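Organizar la estantería de malla: bebidas abajo, bolsas arriba

Llevaba desde diciembre con el rincón de la merienda sin resolver. Las botellas acababan en el suelo, junto al radiador, y las bolsas de patatas en un cajón donde siempre se aplastaba alguna. El mueble que quería de Gromell tenía 445 mm de fondo y no cabía entre la mesa y la puerta, así que terminé comprando un expositor de malla metálica negra, abierto por delante, para ponerlo directamente sobre la mesa.

El montaje no tiene mucha historia. El modelo se llama Dunder y viene plano, con las varillas del contorno aparte. Conviene presentar todas las piezas antes de apretar nada: yo fijé primero un lateral y tuve que soltarlo porque el suelo no entraba. Tardé unos 3 cuartos de hora, contando el desmontaje.

El criterio de carga es sencillo. Las botellas van en el nivel inferior, por peso y por estabilidad. Con la malla hay que vigilar el apoyo: las bases pequeñas pueden coincidir con un hueco de la rejilla y la botella queda inclinada. Las bolsas van arriba, tumbadas y una al lado de otra. Apiladas se resbalan, sobre todo las de acabado brillante.
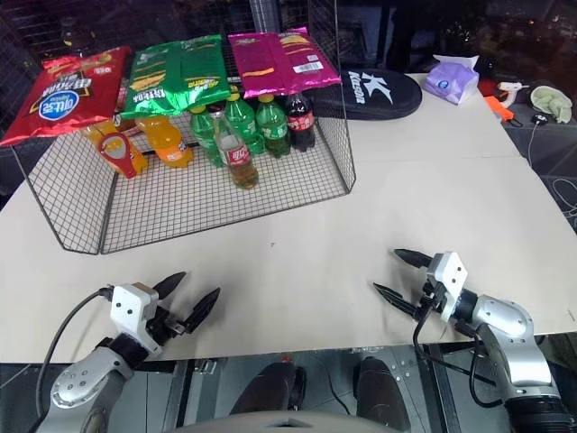

Las bolsas en el nivel superior y las bebidas debajo.

Los refrescos de naranja los he dejado a la izquierda y las botellas verdes hacia el centro. La transparente de etiqueta roja está delante del todo, a mano. Agrupar por tipo ahorra bastante tiempo al reponer.

Queda pendiente el asunto de las bolsas, que son más largas que el nivel donde se apoyan. La magenta asoma por encima de las bebidas y la roja sobresale por la esquina. Gwawr Skyrme, con quien comparto el cuarto, propone poner un tope de alambre en el borde. Yo prefiero probar antes a girarlas un cuarto de vuelta, aunque entonces seguramente quepan dos.

Para quien quiera hacer cuentas: la última compra en Fandcombe pesaba 3590 gramos, casi todo líquido, y el suelo de malla no cedió de forma apreciable al cargarlo. Lo que sí haré es pegar unas almohadillas de fieltro debajo, porque al arrastrar el conjunto para limpiar la mesa el alambre raya. Tengo unas guardadas de las sillas; si el adhesivo aguanta, lo anotaré en esta misma entrada.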